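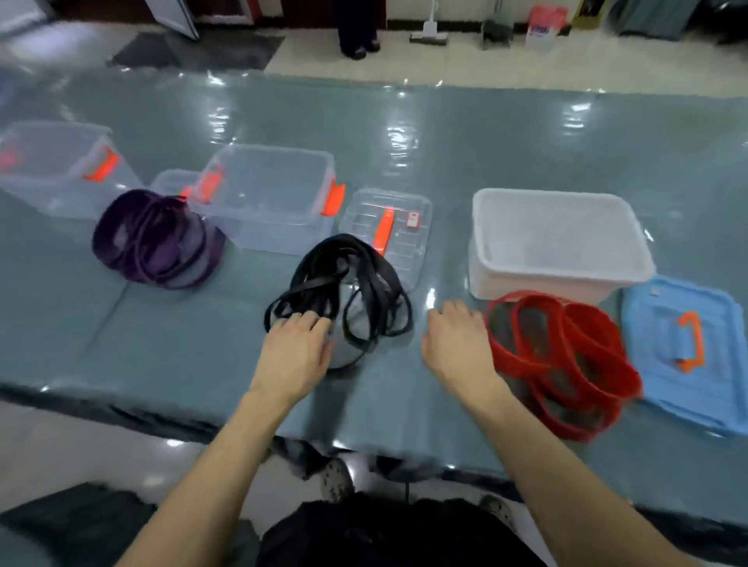 Figure 2. Sorting table with bands in three colors, open storage boxes and loose lids.

3.2 Materials and table layout

The sorting task was built around flat bands of the kind used in floor exercise classes. Bands are awkward to store. They have no fixed shape, they slide out of a stack, and a length pulled from a heap usually brings its neighbors with it. The stock at the Nesurwood site was kept by color, and we kept that convention throughout the study. Black, red and purple were the three classes used in the trials reported in this section.

Storage boxes were of mixed size and origin. We did not standardize them, as the inventory practice described by Goodall (Section 2) assumes that a store room makes do with what it has. Clear boxes allow the contents to be checked from the side. A frosted box gives a weaker cue, and participants were told the color assigned to it before the first trial. Lids were left loose on the table at the start of the task, and matching each lid to its box was treated as part of the work. A lid placed on the wrong box was scored as an error even when it was corrected later.

The table was covered with a glossy surface on which the bands slide easily. This lowered the effort of pulling a heap toward the body but made coiling harder, since the free end tended to drift.

3.3 Handling procedure

Each participant separated one color at a time. The written instructions named two acceptable methods. In the first, the band is gathered into a flat coil between the fingertips and the remaining length is fed in from below. In the second, the band is folded back and forth to about the width of the palm. Participants were free to change method between bands but were asked to finish a band once they had started it.
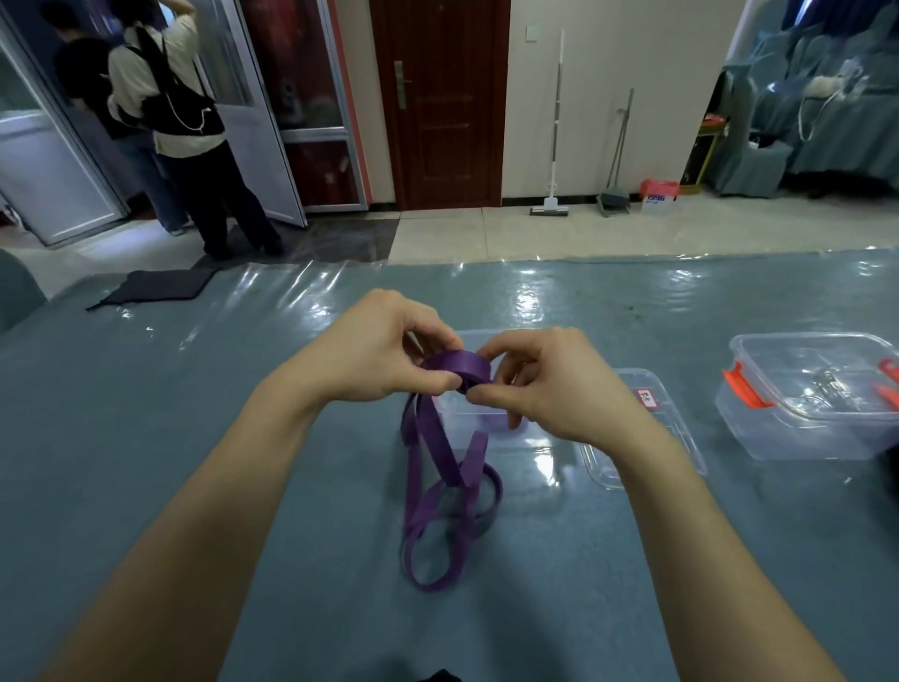 Coiling was the more common choice for long bands. It produces a compact bundle, but any twist in the hanging length is carried into the coil and the bundle then opens when it is released. Folding takes more table space and tolerates twists better. Mervyn Goodall coded all 43 sessions using the Zerurholm scheme, with twist removal entered as a separate step. The coded set contains 3,522 handling steps. Of the sessions, 13 included at least one bundle that had to be undone and started again before it was boxed.

A bundle was counted as stored when it lay fully below the rim of the box and the lid could be closed without pressing on the contents. Bands caught under a latch were scored as not stored. Small hardware kept in the same set of boxes was left out of the count.

We did not record the tension of the finished coils. The earlier Poirier protocol did so for rope, but its gauge marks soft webbing and was judged unsuitable. Storage order was left to the participant and is treated in Section 4.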